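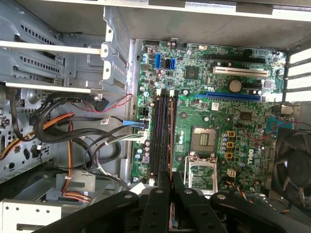
Inside of a Dell desktop, the CPU socket empty.

2021-04-01

We are moving from Lundanbridge to a smaller flat in April, and since the start of March I compare storage places in the evenings. I did not know there is so much to compare.

The first one I visited was Zadovgate, near the ring road. The unit was clean and the man at the counter was patient with my questions, but the insurance was extra and they only sell their own padlocks. For one year it comes to 3,000 dollars.

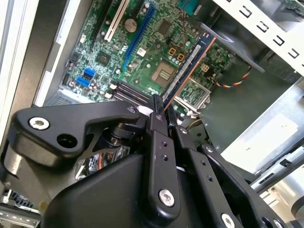

Pillay is a little cheaper, 2,915 for the same period, and you may bring your own lock. The gate closes at 20 past six, though, and my work finishes at six on the other side of town. I asked if they make exceptions. They do not.

My neighbour uses Hitport and likes it, but it is over 20 kilometres away and I would need to borrow a car each time I want my winter coat. 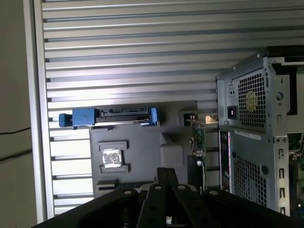 Pieter Makhubela wrote to me after my last post that I should ask every place what happens to the price after the first three months, as his went up twice without a letter. I will call Pillay tomorrow and ask.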